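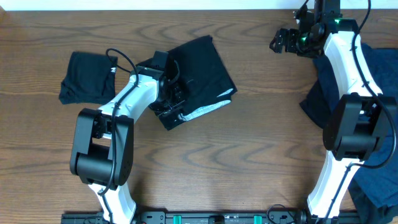
Figure 1. Two-arm cloth folding, left gripper holding, right gripper open.

Robot Learning from Demonstration
Handout 5: Where the examples come from
Instructor: Pieter Motaung
Wednesday, August 5, 2026

Read this before the lab. You will be asked what you believe and what you don't.

1. The claim

The usual pitch goes like this. A person drives the arms through a task many times. Every run is saved: what the cameras saw, where the joints were, what the driver told them to do. A network is trained to produce the driver's commands when it is given the cameras and the joints. Collect enough runs and the robot folds clothes.

I have trouble with the word "enough." Papers give a count of episodes as if it were a weight in pounds. The Dindex set we use in this course has 2,913 episodes of clothes handling, and that figure tells you very little until you know how many garments, how many drivers, how many starting layouts, and how many of the runs were thrown out and why. For the first release of Dindex the answer to the last question was never written down. Kane Maihi went back through the logs and found 366 episodes with no ending label at all. They had been counted as successes.

2. What a single episode should carry

At the least:
Driver (a code is fine)
Garments on the table and their state at the start
The instruction the driver was given, word for word
Start and stop times for each camera
An ending label, picked from a fixed list, by a person other than the driver

People skip the last one. Drivers grade themselves kindly. I did it too when I was driving.

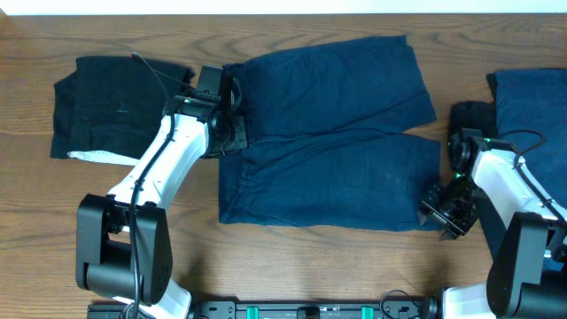 Dark clothes are a fair test of whether the labels mean anything. Put black next to navy and ask two labelers where one garment stops and the next begins. If they disagree, ask yourself what the network is supposed to be learning from the same pixels. The common reply is that it will sort this out with scale. Maybe. I would like to see the experiment, with garment colors held out of training, before I repeat that to anyone who is paying for the robot.

Layout is the other soft spot. When several pieces share a table, drivers fall into habits. They start with the piece in the middle, they park finished work on the same side, they use the left arm to hold and the right to pull. A policy trained on those runs can look skilled and know only the habit. Before you praise it, move the first garment a hand's width and run it again.

3. Wrist cameras

The argument for a wrist camera is good: it goes where the fingers go, and the overhead view is often blocked by the arm itself at the moment you most want to see. The argument is about the best frames, though. Pull frames at random and many will be less use than you hoped.
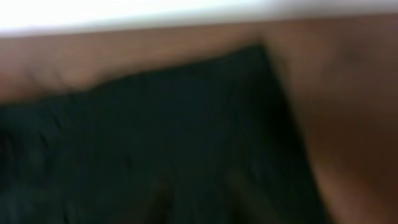
Blur is the plainest trouble. A wrist camera on a moving arm smears everything in view, and dark cloth gives very little back to begin with. Exposure is next, with a bright band washing out while the fabric sinks to near black. Neither of these shows up in the episode count.

Some groups filter blurred frames out. Be careful here. The robot will meet blurred frames when it runs, and a policy that never saw one in training has no reason to behave well when it does. Other groups keep everything and say nothing. I prefer keeping them with a sharpness score stored beside each frame, so that whoever comes next can choose. The Ceramthorpe notes (on the course shelf) argue for filtering. I don't find the evidence strong: one task, one arm, 58 test runs, and the two conditions were run by different people.

4. Reading the Pretorius report

Section 3 reports that adding demonstrations helped "across the board." Look at the table. Test garments were drawn from the same pile as the training garments. Nothing in there separates learning to fold from learning that pile.

Also look for a repeated baseline. I could not find one.

5. For the lab

Work in pairs. Each pair gets a folder of Dindex episodes through the Lullent viewer.

a) Label every ending on your own, without talking. Then compare. Report the disagreements first and the agreements second.
b) Find one episode where the overhead view and the wrist view would lead you to different labels. Say which you trust.
c) Write down one thing the driver does in most of your episodes that the task does not require.
d) Propose a test that would show the policy had copied (c). Keep it cheap enough to run in an afternoon.

One page per pair. Do not send me accuracy numbers without the number of runs beside them. Write-ups go to Kane. The held-out garment test moves to September, when we have the arms back to back for a full week.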